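19 October 2025
Coding book, secular and religious talk corpus

Second pass on the Bresdale transcripts finished this morning. Dendness still to do. Working definition of "metaphysical claim" carried over from April without change: any statement about a being, force or state that the speaker treats as real and that could not be checked by the listener. Fiorella Morelli wants "even in principle" added at the end. I have left it out for now, as it pushes most of the karma passages into a dispute about principle that the coders can't settle from text.

Agreement on the first pass was poor for moral claims. Of 150 segments, 17 were split, nearly all on the same point: whether "we owe it to each other" counts as grounded or ungrounded when no authority is named.
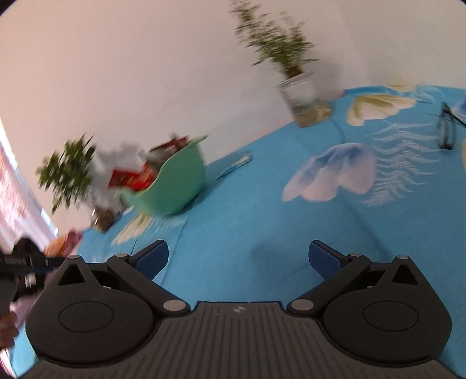 Page 51

Decision on the above. Code as ungrounded unless a reason appears in the same segment or the one before. Do not reach forward. Sabina Hubáček checked this against the humanist society talks and found that it under-counts speakers who give the reason last, which is common in the question sessions. Accepted as a known bias, noted in the Testa sheet, column 2.

Bindik export is still dropping speaker turns shorter than one line. "Amen" and "hear, hear" both vanish, and with them most of the audience response. Re-exported with the threshold set to zero — turns are back, time stamps are not.

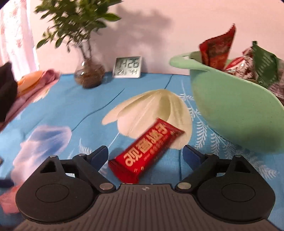 Symbols in the printed handouts need their own rule. At present a coder who recognises a sun wheel or an ankh records it as a reference to belief, and a coder who does not recognises nothing and records nothing, so the code measures the coder. Same difficulty as the row of small round emblems on the red snack bar wrapper: plainly put there to tell somebody something, but the meaning is not in the shape. New rule: record every emblem as present, describe it in plain words, and assign meaning only where the handout itself states one.

This will slow the Dendness batch, where the handouts are longer and some pages are mostly ornament.

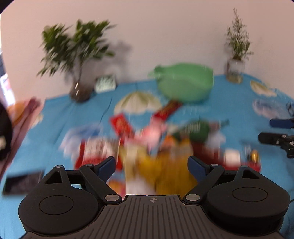 Ornament gets one entry per page however often it repeats. Borders are ignored unless they contain words.

Open: whether "the universe wants" is a claim or a figure of speech. Fiorella codes it as a claim, Sabina as a figure. Leave both codes in until the joint session, do not average.

To do: send Bindik the short-turn file. Rename the Bresdale folders to match Testa.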